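How to run a neighbours' supper where people talk about politics and stay friends

I love these evenings. We held our first in Brarndale in January, when the council was planning to close the Prurkier day centre and half our street had stopped speaking to the other half. Thirteen people came, the soup was too salty, and it was still the best night out I'd had in ages!

1. Pick one question

"The state of the country" is far too big. Ours was "What should happen to the day centre building?" Write it on a card and prop it up where everyone can see it.

2. Invite people by hand

Knock on doors if you can. I put 70 notes through letterboxes and got three replies, then Tarek Ait Brahim went round in person and filled every other seat in one evening. Ask people you disagree with first, while there's still plenty of room (and before you lose your nerve).

3. Eat before you argue

Give it half an hour of food and ordinary chat. Grandchildren, buses, bad knees, anything. Leave the card face down until the plates are cleared.

4. Start with a story

Go round the table and ask each guest how the question touches their own life. No replies yet, just listening. Wahyudi Gunawan talked about taking his mother to the centre on the 712 bus, and the whole room went quiet - you can't get that from a leaflet.

5. Swap sides for ten minutes

This is my favourite part! Pair people up and have each one put the other's case as fairly as they can. The test is whether your partner says "yes, that's what I think". Expect laughter, and a few second goes.

6. Leave the news outside

Phones in coats, please. If someone needs a fact, write it down and look it up tomorrow. We passed round a sheet of those the next day and both camps had got things wrong.

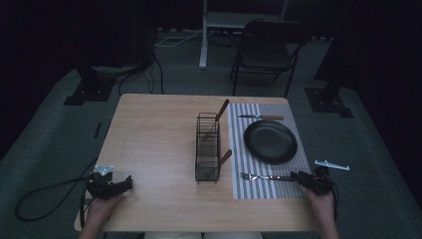
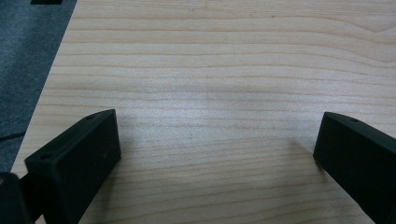
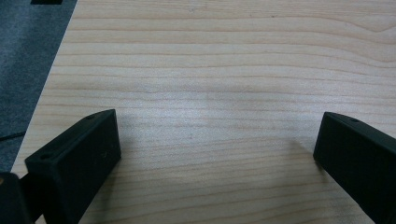 7. Finish on time

Two hours is plenty. Stop while people still have things to say, and ask who'd like to host the next one. Don't push for a vote or a joint letter on the first night - some guests will want one, and they can arrange it among themselves later in the week.

If tempers do go, call a tea break and move people round before you start again. I've had to do it twice, and both times everyone came back to the table.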